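Looking After a Wood Desk or Worktop

Wood tops made of glued strips are sold for kitchens, but plenty of people use them as desks and craft tables. They last for years if the surface is kept oiled and spills are wiped up the same day.

Daily cleaning

Use a cloth wrung out in warm water with a drop of dish soap. Wipe along the grain, then dry with a towel. Skip bleach and anything gritty.

Ink and pencil marks

Pencil comes off with a clean white eraser. Ballpoint is harder. Dab it with rubbing alcohol on a cotton swab and change the swab as soon as it picks up color. Do not rub outward or the ink spreads into the grain. Permanent marker usually takes two or three rounds, and alcohol will strip the oil, so plan to re-oil that spot.

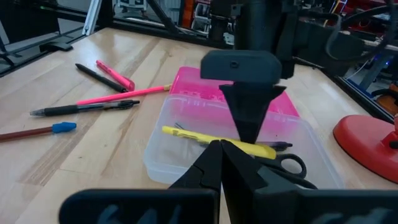
If the mark is still there the next day, sand it. Start with 120 grit on a block and finish with 220. Go with the grain and sand a patch wider than the stain - a small deep patch leaves a dip you will feel under paper.

Water rings

White rings are in the finish and often fade with a little mineral oil left on overnight. Black rings are in the wood. Those need sanding, or oxalic acid if they run deep. Wear gloves and follow the package.

Oiling

A new top needs three thin coats, a day apart. After that, twice a year is enough for a desk. I do mine in March and August. Wipe off whatever has not soaked in after 20 minutes, and lay used rags flat outside to dry if the oil is linseed or tung. Balled-up rags can catch fire.

Rosário Torres wrote in to ask about lamp feet that leave dents. Lay a damp cloth over the dent and touch it with a warm iron for a few seconds. Repeat until the wood swells back, let it dry overnight, then oil.

Updated March 11, 2025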